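3.2 Sorting of small electrical waste at the point of collection

Households in the Tulley district were asked to separate cables and leads from other small electrical items before taking them to the Saturday collection. Of the 2471 addresses invited, 2082 returned at least one lot during the study period. The remaining addresses were kept in the sample and treated as making no return.

Cables were the most common item in the mixed lots. They were often tangled with chargers, plugs and lengths of string, and staff at the Bajwa depot spent more time freeing them than weighing them. In the second half of the study, 425 households received open baskets in place of the lidded box used elsewhere. Lots from this group contained fewer items of the wrong kind, although the difference was small in streets with shared bin stores.

Two limits should be noted. Lots were weighed with their ties and labels attached, which slightly raises the figures for light items. In addition, the depot scale was replaced in March, and weights taken before that date were corrected using the method set out in Section 2.4. Open baskets of different colours, two of them holding wires, are shown in Figure 3. 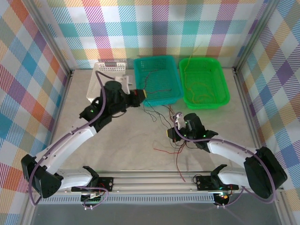

Figure 3. Plastic baskets in a row; wires in the teal and green baskets.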